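Notebook, August, perception and step segmentation
Started writing at 4:40 pm, finished after supper

Picking up from where I left off with the step segmenter. For anyone who hasn't been following (hello, Rafail), the segmenter is the piece that takes a long head-camera recording of somebody doing a job and chops it into steps, so that the planner downstream gets something it can use instead of one enormous lump. It has been behaving very nicely on the kitchen recordings and rather badly on the assembly ones, and I have spent most of today with the assembly ones, a pot of coffee, and the new timeline viewer from the Bepari branch, which I am growing fond of in spite of the scroll bar.

The recording I keep coming back to is 2202, the folding hand cart. It has everything I find difficult in one place: a small tool, a big flat part standing on its edge, four casters that look alike, and two hands that do quite different things. The holding hand hardly gets any attention from our model. I suspect this is my own doing, as I set the hand weighting back when all our data was chopping and pouring, where the busy hand tells you nearly everything.

I pulled one still out of 2202 to run the whole stack on by itself, with the temporal smoothing switched off, so I could see what each part was thinking. 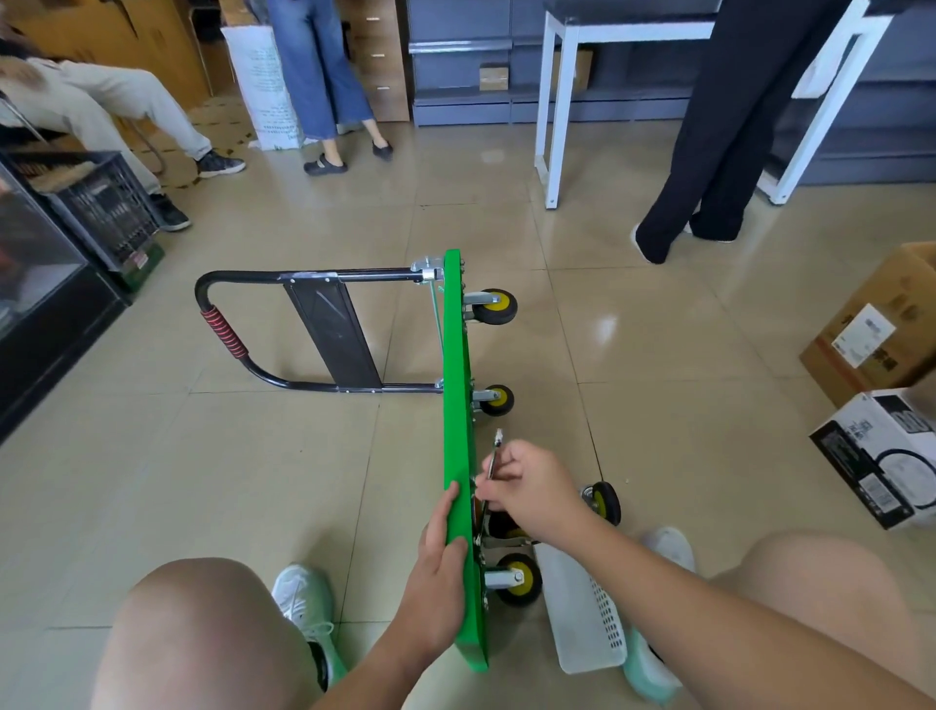 Still from 2202: screwdriver on the underside hardware, left hand steadying the deck.

The detector did better than I feared. It got the green deck as one object even standing up nearly edge-on, and it found the folded handle and kept it attached to the deck, which the old weights never managed. The screwdriver is where it gets shaky. The shaft is thin and silver and so are the caster forks, and the mask wandered off the tool and onto the nearest fork. Confidence on the tool was 33 percent. The hand around it came in at 92, so we know very well that a hand is there and hardly at all what it is holding.

Then the contact graph. It gave me right hand to caster, left hand to deck. The second one is right. The first skips the screwdriver completely, and from there the step labeler calls it "turn wheel by hand," and I can't blame it, given what it was told. I tried feeding in a tool mask I drew myself and the label changed to "drive fastener" straight away. So the labeler is fine and I can stop poking at it, which is a relief, I had a whole afternoon of poking planned.

Other things from the same still, in no good order:

The floor is glossy tile and it picks up the window light. Depth goes soft in the bright patches, and the ground plane fit tilted a little toward the window. I masked out the brightest region and it settled. I'd like to do this properly with the Trovus reflection filter, if somebody can remind me where the license file lives.

There are three other people in the background, legs only. The wearer filter kept their feet out of the body estimate, good, but it also threw out the wearer's own sneakers, which sit between the knees. Not serious for this work. It will matter for the Ilteck set, where people push things along with their feet all day long.

Caster identity. All four have the same yellow hub and black tire, so appearance is no help, and if the tracker loses one it has nothing to go on but position. I think we should track them in the deck's own coordinates and let the deck carry them. Rafail suggested this months ago and I said it was too much trouble. I take it back, with apologies!

I did make one change before I stopped. The tool search now starts from the fingertips and grows outward along the pinch direction, and it is allowed to be long and thin. On this one still the mask stays on the shaft. I then ran it over the 28 assembly clips in the small test set, and it finished without falling over, but I have not looked at the masks yet and I would rather do that with fresh eyes.

For tomorrow:
look through the masks from that run, worst ones first
put hand weighting in the config file where it belongs
ask Rovdale whether their cart labels separate holding from working
write the deck-frame tracker, at least the ugly version

Branch is pushed, tests pass except the slow one, which I skipped. Rafail, if you get in before me, please don't restart the viewer, it has my bookmarks in it and it does not save them.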